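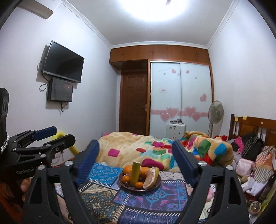
The visitor badge at Endton has to be handed back at the gate, with the pen. I went in March with Olanrewaju Balogun, who had booked us onto the eight o'clock tour and then turned up at twenty past.

Endton packs fruit for offices and hospitals. Until last year every tray was filled by people standing at a belt. Now two robot arms fill the plain trays, and the people have been moved to what the company calls "the judgment end." The judgment end is a long table by the loading doors, and it is cold.

Ibrahim Bassey packed trays for years and now looks after both arms. He got a small raise, a tablet and a phone that rings at dinner. The arms are good with apples, he told us. Bananas they bruise, and anything peeled they treat as a personal insult. On the morning we visited, the counter over the line read 2,953 trays, and he said he had stopped looking at it because it never looked back.

Of the 23 packers on the old shift, most are still there. Two went to the Brastent warehouse, which has more arms than Endton does. Osaze Ezeani, who stayed, likes that her shoulders no longer hurt. She misses talking. At the belt you could gossip for eight hours without raising your head - at the new table everyone wears ear protection against the compressor.

I asked our guide, Emanuel Manole, whether the packers had been consulted. There had been a survey, he said. Osaze remembered it as a question about what color to paint the safety fence. They got yellow. She had voted green.

We finished in the break room, where the coffee machine was out of order and had a ticket taped to it dated before the arms arrived. Olanrewaju wants to see the Holuvow plant next. I've told him I'll meet him there.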